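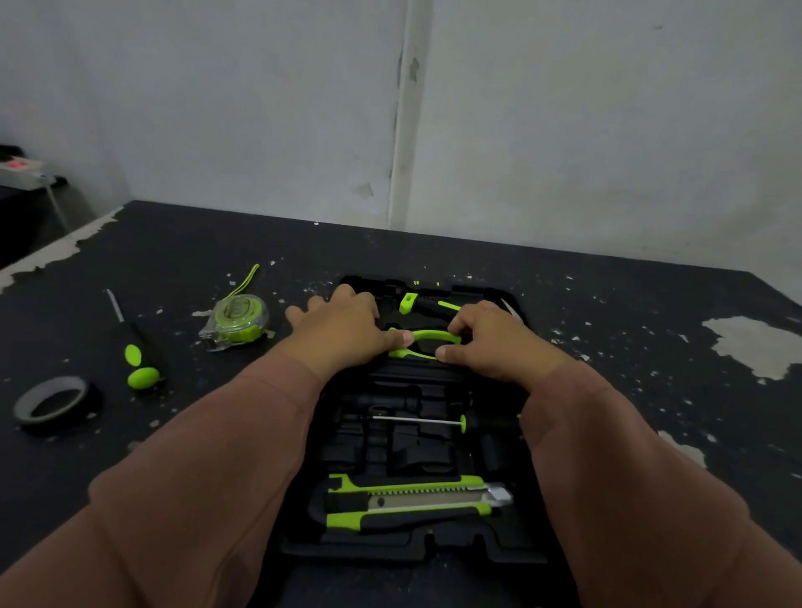 4.2 Slot assignment and the planner interface

The perception node gives us a list of tools and a list of cavities. What the planner wants is pairs, with an order. Slot assignment sits between the two and is small - one cost matrix, one solver call per cycle. Cost has two terms: outline match between tool and cavity, and how far the tool has to turn before it fits. Pairs over the cost limit are dropped and the tool goes back in the queue. No learning in this part. We tried a learned score early on (Castaño's branch, still in the Retolex repo) and it did fine on the Trostau kits and badly on everything else, so it came out in August.

Occupied slots are the main trouble. A cavity with a hand over it is not empty and not full. The tracker keeps three states per slot - free, filled, unknown - and a slot can only leave unknown after 12 clear frames in a row. Slow, but the first version flipped states every time a sleeve crossed the insert and the planner would replan, drop the plan, replan again.

Fig. 3. A kit case being handled, with some slots taken and others still open. Tools outside the case are candidates for assignment; the tool in the hand is held out of the matrix untill it is released.

4.3 Hands, and parts that change shape

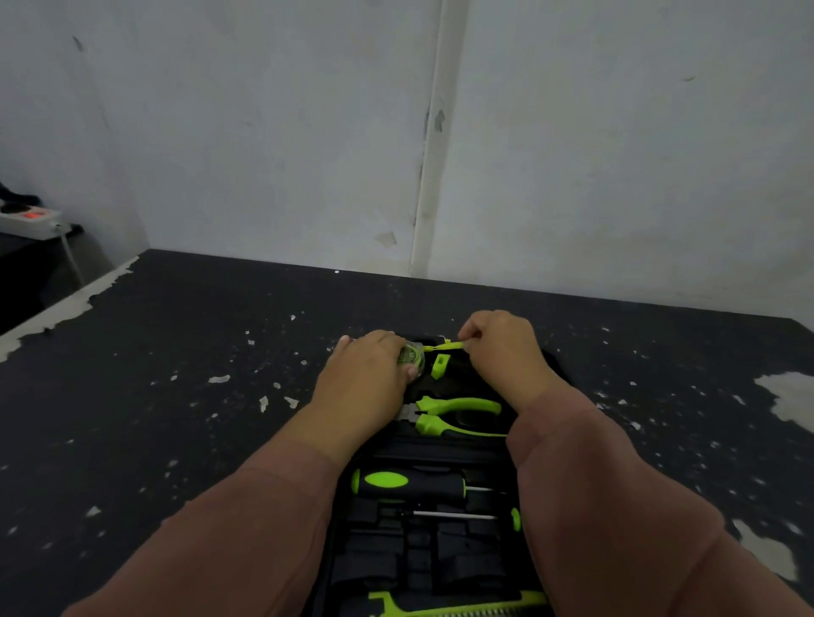

Our hand model was trained on 2000 labeled frames, all from the Brakirura bench, and we did not expect it to carry over as well as it did. Contact labels are the weak point. The model says which hand touches which object, and the planner uses that to lock the object. Rigid tools are easy. A tape measure is not: with the left hand on the housing and the right pinching the green strip that runs out from it, the model reports two objects, one per hand, and both get a lock. Then the solver tries to find a slot for the strip. We fix it with a merge rule - two masks that stay joined at a shared edge for 8 frames become one object and keep the id of the larger. Crude. It also merges pliers with whatever they are lying on if the masks are sloppy, so the rule only fires when both masks have a contact label.

Long thin shafts give a related problem. When the forearm hides a screwdriver handle the mask is only the shaft, and the outline term picks a slot that is too small. We keep the last full mask for up to 100 frames and use it for matching if the visible part still lines up. After that the tool goes to unknown like the slots do.

Lock release is handled in the planner and not in perception. Wan argued for the other way round, and for a single arm he is probaly right. With the Chung controller the release signal arrives late and we would rather have one place to wait for it. Timeouts are set per tool class in the config file. Changing them needs a restart of the planner node but not of the tracker.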